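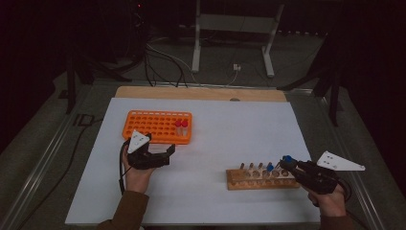

Review: the Milla desktop orrery and sundial kit

I bought the Milla kit in January from the shop at Tulbridge, mainly because I wanted something that would show why the days draw out so slowly after the winter solstice. It is sold as one box with 2 separate builds in it: a hand-cranked model of the Sun, Earth and Moon, and a horizontal sundial that you set up for your own latitude.

What you get

There are 53 parts, a bag of screws, a sheet of spare washers and a printed booklet. Everything was present in my box. The gears are cut cleanly and the teeth mesh without filing. The Earth is a painted ball a bit bigger than a marble, with the equator and both tropics marked as thin lines. I could have done with the Arctic Circle as well, but it isn't there.

Putting it together

The orrery took me an evening and part of the following morning. The booklet is good up to the point where the tilted axis goes in, and then it skips a step. The small collar has to go on before the arm, and if you follow the pictures as printed you will be taking the arm off again. The maker, Sangkhawat, has a corrected page on its website, which I found afterwards.

The sundial is much quicker. You fold the base, slot in the gnomon and clip on the hour plate. Hour plates are supplied for a range of latitudes, and the one for southern England was near enough for my garden in Platincombe.

In use

The crank turns smoothly and one turn moves the Earth on by a day. This means a full year takes a good deal of winding, and there is no way to disengage the gear and jump to the month you want. If you are showing it to children, set it to the solstice beforehand.

The axis keeps pointing the same way all the way round, as it should. Cheaper models often let it swing, so that the North Pole leans towards the Sun all year and the seasons make no sense. With a small lamp in place of the brass Sun you can see the North Pole stay dark through a whole turn in December, then come into the light after the March equinox. The lamp is not included.

The Moon is the weak part. It goes round at about the right rate but its orbit is level with the Earth's, so the model gives you an eclipse every month. The booklet does mention this in a footnote.

The sundial was slow against my watch by an amount that changed from week to week. That is the equation of time and no fault of the kit, and there is a correction graph on the back page — small, but readable. You will need to allow for your longitude too, and for summer time when it comes in.

Scale and accuracy

Sizes and distances are not to scale. The booklet says so and gives a decent page on what a true scale would need. I checked the axis with a protractor and got a figure close enough to 23 and a half degrees that I stopped worrying about it.

Would I buy it again?

Yes, at the price I paid, for the orrery alone. The sundial is card and I doubt it will last a wet spring outdoors. I bring mine in at four o'clock.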